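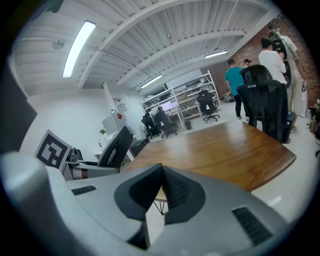
Maddocks is the back unit on the Lolton yard, and it has been our main workroom since August. Before that it stored carpet for a firm in Zotthorpe, and the first few weeks went on sweeping and painting. The ceiling was left as it was, white corrugated metal on white steel beams, with fluorescent lights fixed up among them. The wooden table has a reddish-brown top polished enough to reflect the lights, and it stands on thin black hairpin legs. Hefin Gronow found it at an office clearance and got it here in a horse trailer. The tall white metal shelving was bought new and filled up quickly with boxes and equipment. If you are looking for something and it isn't on the table, try the shelves first.

This page is for people who have booked the room and want to know what they are getting. The floor area is 2,537 square feet. Heating is on a timer, and Gwenllian Dafis can change it if you ask a day ahead.

## The long table

Most meetings happen here. Please use a mat under anything heavy or sharp, as the top marks easily. Ffion Pumphrey keeps the polish and cloths. The table can be moved, but it takes two people and should be lifted, never dragged.

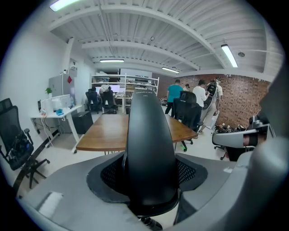 *The long table and mesh chairs, with the white desk along the left wall.*

The floor is gray concrete and gets cold in winter, so bring thick socks if you will be here all day. The chairs roll well on it. Wyn Penry has raised the idea of a rug for the meeting end, and Emlyn Gronow is getting prices.

Cables hang down under the white desk. Mind your feet if you sit there, and don't unplug anything without asking.

## Booking

Bookings go through Skiltetti, our online calendar. The minimum is 3 hours. Leave the chairs at the table when you finish and switch off all the lights, including the ones near the brick wall. The door code changes monthly and is sent out with your confirmation.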